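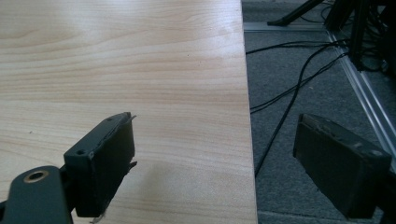
Finger pads at the edge of the bench, Oldale workshop

I'd been meaning to visit the Oldale shared workshop since July, and on Thursday, December 24, 2020 I finally got myself over there (yes, Christmas Eve, my family was thrilled). Valdis Luik let me in and handed me a coffee, and we went straight to the grippers.

The build is a pair of hand-held grippers, one for each hand, and the idea is that you do a chore with them and a robot arm learns from it later. They call the project Kollard. The parts have cost some 300 dollars so far, and a good chunk of that went on pads! Those wear out fast. You can see how ragged the black covering gets, and Valdis has a whole drawer of spares waiting to go on.

What I wanted to know was how it feels to work with two at once. The practice job is a white bin with a green and white box in it, with the lid parked behind. Sounds easy, right? I have decent hands for soldering and I was still all elbows.

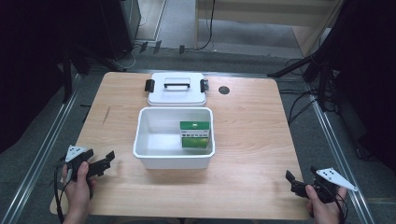

Gintarė Jankauskaitė told me to stop steering with my wrists and move from the shoulder, and to forget about speed until I'd done 50 tries. I got to nine before I needed another coffee.

We talked a lot about cables after that. Everything at Oldale is wired for now, and you do feel the tug when you reach across the table. Valdis wants to try batteries, but they'd add weight right where your hand gets tired, so that one's still being argued over.

Then I got to look at the fingers up close, wide open over the bench, and I loved this bit. Big chunky angled blocks, wrinkly black stuff on the inside faces, a brass-colored ring down on the bracket.

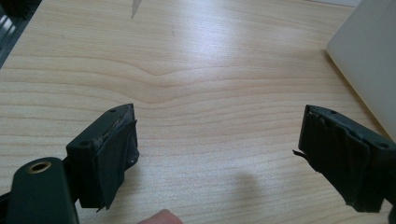
Anselmo Ccori wrote to me afterward that he'd skip tape altogether and cast the pads in soft silicone, and that his own set went 920 grabs before the first tear. I passed it on to Valdis, who wants the mold measurements. I'm going back with a bag of zip ties and my own screwdrivers.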